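**Week 2: What a care label can and can't tell you**

The symbols on a care label are instructions from the maker, and makers play it safe. "Dry clean only" often means the garment was never tested any other way. Treat it as a claim and ask what's behind it.

Our reading is the Feltach survey, which put 446 labelled garments through a home wash. The headline says 194 came out with no change the testers could measure. I'd be slow to cheer:

- Each piece was washed once. Colour loss and shrinkage build up.
- "No change" was judged on length and width. Drape and lining weren't checked.
- Wool and viscose were lumped together, so the total hides more than it shows.

The Panevden follow-up ran 14 cycles but used a single mill's cloth. Better method, narrower result. Carré's sales leaflet quotes both as if they agreed. Read it for the wording.

Before the January tutorial, bring one garment with its label intact and write down which instructions you'd ignore, and on what evidence. "My mum always does" is a start, but you'll be asked how many washes and at what heat.
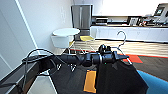 The Forkcombe chapter on dyes is optional. Skip its table of fibre grades, which gives no source.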